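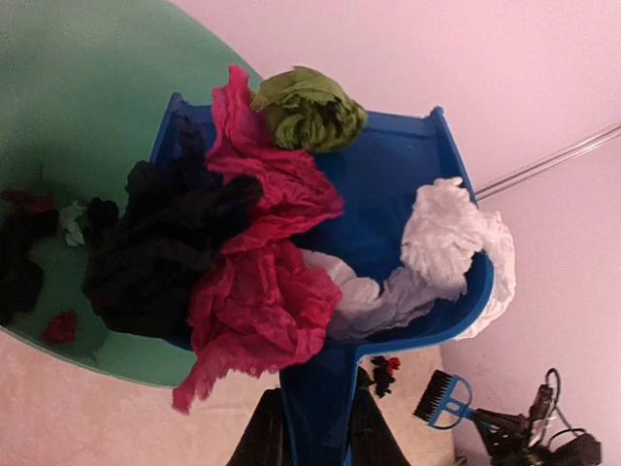

*Four scraps, one blue dustpan, and a green tub at the ready.*

I own a perfectly decent vacuum. It lives in the hall closet behind the coats, and I swear it gets heavier every June. So when Naa Sulemana told me she'd swept up an entire sewing weekend with a plastic dustpan, I was ready to be converted.

Naa makes quilts in a back bedroom in Barnden, and her scrap problem is spectacular. She has 759 fabric pieces sorted by color (she keeps a list!) and a floor that collects everything else. Lint you can deal with. Crinkled offcuts are another story – they wrap themselves around a vacuum brush and then you're on your knees with the scissors, saying things your mother wouldn't like.

Her rule is to buy a pan with real side walls. I'd been using a flat metal one for six years, and every bulky thing I swept onto it slid right back off. High sides let you pile stuff up. Yes, a long tail of cloth will still flop over the rim, but if you keep your tub close by, who cares?

The tub matters more than I expected. Mine used to be a tall kitchen trash can, and tipping a full pan into that narrow opening was a circus act. A wide one with a rounded rim is so much easier. You rest the pan on the edge, tilt, and go have your coffee.

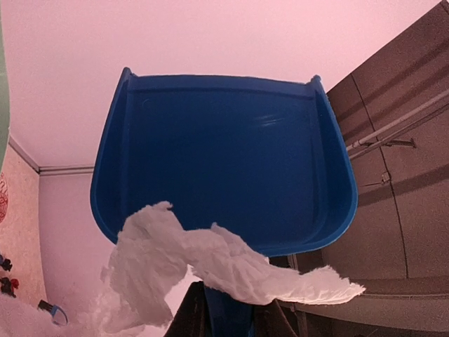
*A quilted paper towel, twisted up and hanging over the lip of the pan.*

Paper towels are my own weakness. I use them for everything, wad them up and then miss the trash by a mile. They're also light enough to sail off a pan if you walk too fast, so I've started going slow and keeping the handle low.

Reinaldo Frota, who runs a little hardware counter over on Tralla, told me to rinse the pan now and then and dry it before sweeping again, or the dust turns to paste along the front edge. He also tried to sell me a broom. I bought the broom. It's green, it doesn't match anything, and it hangs on a nail by the back door with the old metal pan, which I still can't bring myself to throw out.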